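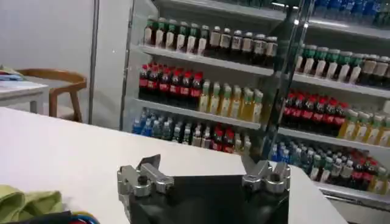
**Section 2: Drinks and folding room**

Prepared by Sewwandi Siddiqui for the Zama grant, Tuesday, March 2, 2021

The room is fitted out and in use. The glass-fronted drinks fridges are along the back wall and stocked with cola and bottled tea. The white table sits in front of them and is where all the shirt folding gets done. Iyengar invoiced $90 for delivery of the table, against a budget of $40. We covered the difference from the Cotari line.
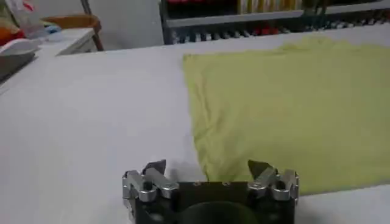
Cloth goods are spread flat on the table and smoothed before the first fold. Light colours show creases more than we expected, so this step is taking longer than planned. We have run 9 folding sessions since the last report and cancelled two.

Bags are handled at the same table. The lime-green plastic ones are glossy and tend to crumple, and we would like to try a stiffer bag next quarter.
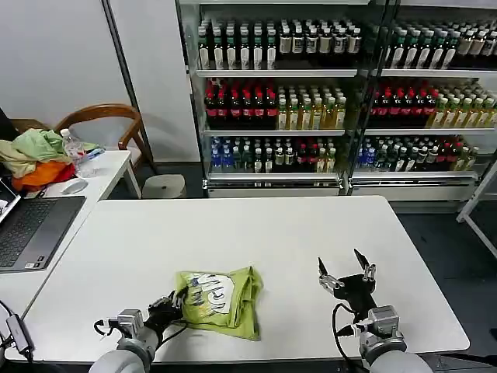

### Folding standard

Shirts are folded to a compact rectangle with squared edges and left in the middle of the table for checking.

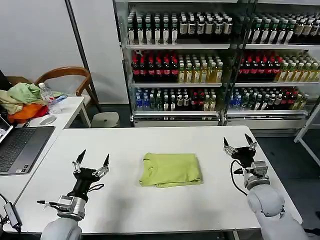
### Still to do

- Second table, quote due from Iyengar
- Bag samples
- Restocking schedule for the fridges, to be finished by May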